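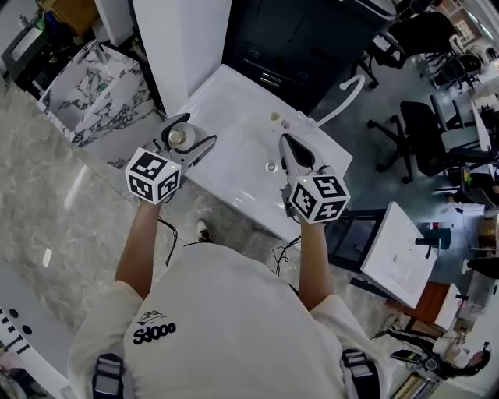
Sirkura Household Glass and Plastics Wording List
README, version 6
Last updated Aug 30, 2021

Welcome, and thank you for opening the README first! The Sirkura list is a small collection of the words people use for everyday bottles, jars, cups and tubs, gathered from handwritten kitchen labels, recycling leaflets, yard sale notices and shopping lists in and near Junport. It began as a side project to settle a friendly argument over whether a jelly jar is still a jelly jar once it has buttons in it, and it has grown quite a bit since then (the argument is still going).

If you only want the words, open items.csv and you can skip the rest. If you plan to count anything or build something on top of it, please do read on, and take the section on spelling slowly, as that is where most of the letters I get come from.

What is in the folder

items.csv - the main table, 199 entries, one per line
sources.csv - a short note on the kind of paper each entry came from
variants.csv - other spellings and local names, tied back to the main table
retired.txt - entries that used to be in the main table and are no longer there
README - the file you are reading

All of the files are plain text in UTF-8. The tables use commas, and any field with a comma inside it is wrapped in double quotes. Older versions used semicolons, so if you have a script left over from version 5 or earlier it will need a small change before it reads these.

Columns in items.csv

item_id: a short code that never gets reused, even when an entry is retired.
headword: the name as most of the sources write it, in lowercase.
family: bottle, jar, cup, tub or other. "Other" is a bit of a junk drawer and I know it.
material: glass, plastic, mixed or unknown. Taken only from what the source says, so there is a good deal of "unknown" in there.
closure: screw, snap, cork, pump, none or unknown.
second_life: what the writer was using it for, in their own words, if they said so.
source_id: points to sources.csv.
note: anything I wanted to remember. Some of these are cryptic, even to me.

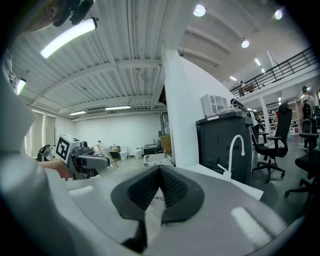
A word on second_life, which is my favorite column and the one that takes the most patience. People are wonderfully loose about this. One label reads "was pickles, is nails," and another just says "good one, keep." I copied these exactly as written, with the misspellings left in, and I did not try to sort them into groups. I tried that once, for version 3, and every group ended up with a single thing in it.

How the entries were collected

Most of the wording came from paper that people were happy to hand over or let me copy. A big share came from the Saraç boxes, which hold kitchen and pantry labels saved over many years by one family and kept in very good order, much better order than my own. The recycling leaflets were picked up from public counters in Junport. The yard sale notices were copied down wherever they were posted, with phone numbers and street addresses left out.

An entry went into the main table once it had shown up in two separate sources. A name that turned up only once went into variants.csv if it clearly meant the same thing as an existing entry, and otherwise it stayed in my notebook to wait for company. For this version I went back through 60 of the older entries and checked them against the paper again. I corrected 6 of them, mostly closures that I had guessed at back when I was less strict with myself.

Spelling, and other headaches

Headwords follow ordinary American spelling. Hyphens are the real trouble. "Screw-top," "screw top" and "screwtop" all appear in the sources, sometimes on the same shelf, and I settled on the two-word form for every headword. The others live in variants.csv. Plurals were turned into singulars, except for "leftovers," which stayed as it was - "leftover" by itself never appears as the name of a tub.

Accents are kept wherever a source has them. If your spreadsheet program turns the ç in Saraç into something strange, it is reading the file in the wrong encoding, and choosing UTF-8 when you import it will usually put things right.

Known gaps

Cups are thin. People label jars and they label tubs, but hardly anyone writes on a cup unless there is a party, so what we have leans toward picnic lists and school notes. Medicine bottles were left out on purpose, as the labels carry private details and I didn't want to be picking through them. Anything from a restaurant or a workshop is out too. This is a household list, and it would be a poor guide to how a factory or a cafe talks about the same things.

The list also leans toward people who enjoy labeling, who may well be a breed apart. Please don't use it to say how often a word is used by everybody. It can tell you that a word was used, and on what sort of paper, and that's as far as I would push it.

Using the list

You are welcome to copy it, change it, teach with it or print it out and stick it on the pantry door. If you publish something with it, please mention Sirkura and the version number, because the entries do shift a little from one version to the next. Preron, the small label-sorting script that some of you have asked me for, is not in this folder. It needs a good cleaning first and I hope to post it in September.

Changes in this version

Separator changed from semicolon to comma.
New closure value: pump.
"Cookie jar" moved from other to jar, where it plainly belonged all along.
"Milk bottle" and "milk jug" are separate entries again, after several kind letters.
Three duplicate lines removed from variants.csv.
Material set back to unknown wherever the source didn't state it.

Corrections are very welcome, and so are old labels if you can bear to part with a copy of one. Please give the item_id when you write, and tell me which version you have.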